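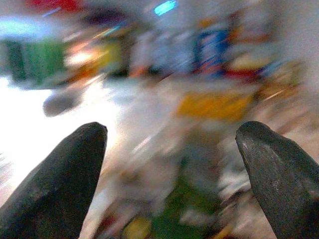
The Shelf Report: What Lives in the Kitchen Fridge

Every building has a place where good intentions go to get cold. At Polard House it is the white refrigerator in the second-floor kitchen, shared by everyone on the corridor and understood by none of them.

Last month's item on the dishwasher brought in more mail than the piece on the new lease, so I know where your hearts are. The fridge is the obvious sequel. I have been writing this newsletter long enough to remember the previous one, which hummed in B flat and froze lettuce from the back forward. Its replacement is quieter and has better shelves, and we have responded by treating it as long-term storage.

The main offender is the lidded plastic box. People bring lunch in one, eat two-thirds of it, and put it back with the expression of someone who will definitely be finishing that. Then there are the boxes that have been emptied and returned to the shelf anyway. I have done this myself. You get interrupted, the door is open, your hand is full, and suddenly you are refrigerating air.

Jars come second. A jar is a commitment. It says you believed, in the aisle at Vrettos Market, that you were a person who would use a whole jar of something. The pickled garlic that sat in the door from March until the August clear-out had a following by the end, and a few of you asked after it.

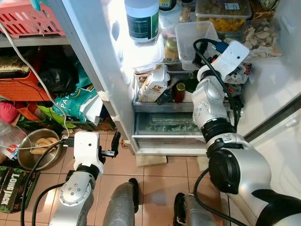 The kitchen fridge, door open: pasta up top, red sauce one shelf down.

I would like to draw the pasta people's attention to the sauce. It is a small jar with a gold lid, a single shelf below, and it seems a shame the two have never been introduced. I make no claim about who owns either. I only note that the stove works and the big pot is under the sink.

Credit where it is due, the pasta box has a sticker on it. Labeling has been the official policy since spring, when the office bought a roll of 200 white stickers and left them on top of the microwave with a pen on a string. The pen lasted until lunchtime. The stickers have done better, mostly because so few have been used. Please write your name and the day it went in. "Mine" was a popular choice in the first week and didn't settle any arguments.

A word on bags. A crinkly plastic bag weighs nothing and occupies an entire shelf, and whatever is behind it is lost to science. If yours can be folded down, fold it down. If it can be taken home, even better. Heavy things go low, tall bottles go where there is headroom, and anything with sauce in it wants its lid screwed on by somebody who means it. The Distura office learned this last one over a long weekend and has asked me to pass it on.

The next clear-out is at 4 in the afternoon on the last working day of the month. Unlabeled food goes. Boxes without labels get washed and stacked on the windowsill, where they may be claimed by anyone who can produce the matching lid. Lids without boxes are kept in the drawer below the toaster, for reasons lost to history. The drawer is full.

Two small items while we're in the kitchen. The Jendness coffee order arrives next week, decaf included, so whoever has been leaving notes on the empty canister can stand down. And the sponge is new. Please don't use it on the floor.

Questions, complaints and sightings of the pen to extension 3606. It rings in the mailroom, so let it ring for a while.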